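Ticket: Stuck in Maglaya, Sternska gate won't open after the ferry quest
Opened by: Jennylyn Layug
Opened: April 16, 2018
Status: Solved

Hi all, me again! I'm on the second half of the Dondusside ferry quest and I can't get any further. I've handed the lantern to the ferryman, he's given me his little speech about the tide, and my log says "Go to the Sternska gate and speak to the warden". Fine, except the warden just says "Move along" and the gate stays shut.

What I've tried so far: logging out and back in, swapping worlds, dropping the lantern oil, and walking the long way round by the marsh in case I'd missed a trigger (died to the bog hounds, lost 197 coins, very cross). I also cleared the cache, which made the map load faster but did nothing for the warden.
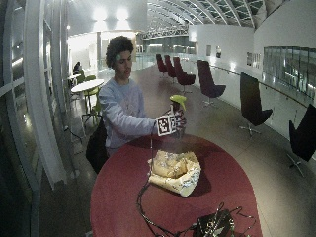
My quest log shows 9 steps ticked, and the guide on the wiki says I should have the same, so I don't think I've skipped anything. I do have two ferry tokens in my bag though. Is that normal? I thought you only got the one.

Reply from Manon Landry
Two tokens is the problem, I think. You get a second one if you talk to the ferryman again before leaving the jetty, and the warden only checks for one. Bank the spare in Nuris (don't drop it, it comes straight back to your bag) and then talk to him again.

Reply from Jennylyn Layug
Banked it, ran all the way back, and he STILL says move along. Argh.

Reply from Manon Landry
Are you wearing the marsh cloak? Take it off. He treats you as a smuggler with it on, whatever step you're at.

Reply from Jennylyn Layug
It was the cloak! Gate's open and I'm through. I'd put it on for the bog hounds and forgotten all about it. Thanks so much, Manon, and could somebody add the cloak bit to the wiki page?

Reply from Sheila Bramwell
Added under step 10. Closing this one.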